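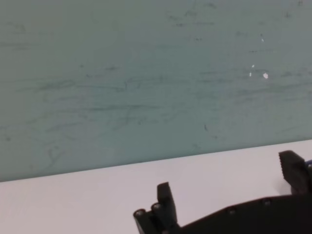 Saturday, November 21, 2020

Old theses from Drevport are finally going online

If you've ever tried to read a master's thesis from Drevport University that was written before the library got computers, you know the routine. You fill out a slip, you wait, someone goes down to the basement, and if you're lucky you get a carbon copy with the page you need stuck to the one behind it. I did this for most of a year when I was working on my own paper, and I still have the slips in a shoebox.

So I was pretty happy to hear this week that the library has opened up its new thesis collection to everybody. You don't need a campus login, and you don't need to be a student or know someone who is. It's called Mersha, it went up on Monday morning, and I've already lost two evenings to it.

What's in there right now is the master's theses from geology, history and home economics (yes, Drevport had a home economics department, and yes, there's a whole thesis on pie crust). The doctoral dissertations come next, and the library is shooting for April on those. Everything opens as a page-by-page scan, and you can download the full thing unless the author has asked them to hold it back.

I called up Merle Cartwright, who runs the cataloging side, to ask why it took this long. She laughed at me for a while. The scanning was the easy part, she told me. The hard part was the names. People got married, people dropped a middle initial, and one department spent years listing its students by last name only. "We had three different Hendersons in one binder and no first name on any of them," she said. Her team went back through the old commencement programs to sort out who was who, and she figures there are still mistakes in there. There's a link at the bottom of each record where you can write in and tell them so. Please do! She means it.

The project took 18 months from start to finish, which includes a long stretch last spring when the building was closed and everybody was fixing records from home. The search runs on a system called Cevex that the library was already using for its map collection, so if you've ever looked for a map there, the screen is going to look familiar.

A few things I figured out by poking at it:

The search box looks at titles, authors, advisors and abstracts, but it doesn't look inside the text of the scans yet. I typed in the name of my grandmother's town and got nothing, then found it on the second page of a thesis about creek beds. Tatu Kioko, who handles the technical end of Mersha, told me full-text search is on the list, but a lot of the older pages were typed on machines with a worn-out ribbon and the software reads them as soup. He'd like to get the cleaner ones done first and see how it goes.

Searching by advisor is my favorite part so far. Pick a professor and you get every student they ever signed off on, in order by year, and you can watch somebody's interests drift over a whole career. One geologist went from limestone to gravel to, at the very end, a thesis on garden walls.

Dates can be off. If a thesis was approved in the fall and handed in the next spring, it may be listed under either year. Try both before you give up.

The Brikthorpe campus isn't included at all. It was a separate college until the merger, and its papers are in their own building with their own card file. Merle says they've talked about it, and that's as far as it's gone. I know several of you who read this page went to Brikthorpe, so if you want it to happen, the library's comment form would be a good place to say so.

If you wrote one of these theses yourself and you'd rather not have it out there for the whole world, you can ask to have the download turned off. The title and your name stay in the listing, but the scan goes back to being readable only inside the library. So far 7 people have asked. Merle wouldn't tell me who, and I did try. She did say that more people have written in to ask for the opposite, mostly wanting to know when theirs would show up so they could send it to their kids.

The reading room desk will still pull paper copies for you if that's what you like, by appointment, for up to 3 hours at a time. Call ahead, because the basement elevator is being worked on and they need time to bring things up by the stairs.

I'm going back in tonight for the pie crust one. The abstract says she tested lard against butter, and I want to know how it came out.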